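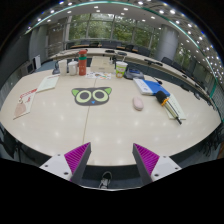
Conference room bookings at Yimer move to the new sheet on 2/23/07. Saron Hailu keeps the master copy, and requests go to her by noon the day before. Items left on the table, such as the handheld microphone with the orange-yellow ring or the cat-head mat, go back to the supply cabinet at the end of each booking. Papers go with whoever brought them. The microphone is tagged 143 and is signed out separately from the room.
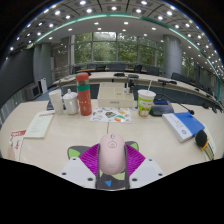

**ROOM EQUIPMENT**

The gooseneck conference microphone stays on its base on the table. Report faults to Hagos Nigatu, extension 201. The pink mouse is listed under shared peripherals and may be used in either room. Cups, mugs and thermos bottles are cleared by the last group of the day. The next stock check is in March.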